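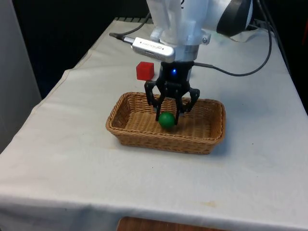
Why do my joints crack more now that I'm older?

Posted by Brakus, June 2019

I'm 51 and I make a noise like a bag of chips when I go down the stairs in the morning. Knees mostly, then the ankles join in around the landing. My neck does it when I back the car out. None of it hurts. I played a fair amount of squash until I was 40 and then stopped, for reasons that were mainly squash.

My wife's position is that I'm "drying out." My brother says it's bones grinding together and I should stop taking the stairs, but he has wanted me to move to a one-story house near him for years, so I'm discounting that. I've cracked my knuckles since grade school, and my grandmother promised me arthritis for it. Still waiting.

So what is the noise, and is it a sign of something wearing out? Also, is there any point in taking something for it? A coworker swears by fish oil, but he also swears by a magnetic bracelet.

Sandhu

There are a few different noises that all get called cracking.

The single loud pop, like a knuckle, has to do with gas in the fluid inside the joint. When you pull the joint surfaces apart, the pressure drops and a bubble forms. People still argue over whether you hear the bubble forming or collapsing. Either way it takes a while before you can pop the same knuckle again, as anyone who has sat behind a cracker in a long meeting will know.

The snap you get in an ankle or hip is often a tendon sliding over a bit of bone and dropping back into place. Same tendon, same bone, same stair, so it can be very regular.

The crunchy one, several small sounds in a row, is common in knees. Cartilage gets less smooth with age and the kneecap doesn't glide quite the way it did. Doctors call it crepitus. Plenty of people have it with no pain and no trouble. It can also go along with arthritis, so noise by itself doesn't settle the question one way or the other.

What should send you to a doctor is noise plus something else: pain, swelling, a knee that locks or gives way, or a pop at the moment of an injury. As for your grandmother, the studies on knuckle crackers mostly haven't found more arthritis in them. I wouldn't buy anything for a noise that doesn't hurt. Keep the thigh muscles strong and keep using the stairs.

Liserum

It's dehydration. Drink more water. I'm 37 and mine stopped completely.

Grakar

I was a physical therapy aide for a long time and I must have heard 1,000 knees. Agree with Sandhu on nearly all of it. Water is fine, drink it, but I never met a knee that went quiet on account of it.

One thing to add is that the first few steps of the day are usually the loudest. Sit on the edge of the bed and straighten each leg out slowly ten times before you stand up. You'll still crackle, but you may get past the landing before it starts. And leave the neck alone. Letting it pop when you turn is one thing, yanking it around with your hands to get the pop is another.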